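Vuvis Adds Marble-Pattern Worktop Line, Expands Altlow Plant

ALTLOW, 2022-05-26 - Vuvis, a maker of worktops and wall panels for workshops, laundries and commercial kitchens, today announced the Hebden series of patterned work surfaces. The series goes on sale in June through existing dealers. It replaces the Bulness series, which will stay available for repair orders only.

Hebden surfaces consist of a dense board core with a printed decor layer and a clear wear layer on top. The decor layer is offered in five patterns: light gray marble, dark gray marble, sand, slate and plain white. All patterns have a matte finish. The wear layer is thicker than the one used in the Bulness series and is applied in one pass, so there is no seam between the decor and the edge band.

Standard sheets are 700 mm deep. Lengths are cut to order at the Altlow plant. Cutouts for sinks, cable ports and clamps can be made at the plant or on site with standard carbide tools. Installers should seal all cut edges on the day of cutting. Sheets must be stored flat and kept in the room where they will be installed for two full days before fitting.

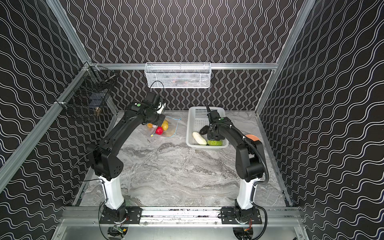 Gray marble-patterned work surface with silver aluminum rails and black walls printed with thin white wavy lines.

The series was tested at the Altlow plant before release. A total of 1,318 sample pieces were checked for scratch resistance, edge lift, staining and color change under strong light. Of these, 391 were taken from full production runs and the rest from pilot batches. Test sheets for each pattern will be supplied to dealers with the first shipment.

Support spacing is unchanged from the Bulness series. Existing brackets and leg frames can be reused if they are level and free of rust. The underside of each sheet is marked with a batch code and an arrow showing the direction of the pattern. Where two sheets are joined, the arrows must point the same way. Veined patterns are not matched across joints unless this is requested at the time of order.

Routine cleaning requires warm water and a mild soap. Scouring powder and steel wool will dull the finish and should not be used. Hot pans should be placed on a trivet.

To make room for the new line, Vuvis has added a second press hall at Altlow. The hall contains the press, the edge-banding station and a cutting area with dust removal. Production of wall panels stays in the original building. Order forms for both product groups have been merged, and dealers should discard earlier versions.

Orders for Bulness sheets already confirmed will be filled as placed. Dealers holding unopened Bulness stock may exchange it for Hebden sheets of the same size until the end of June. Price lists, cutting guides and sample sets are available from the Vuvis sales office in Altlow.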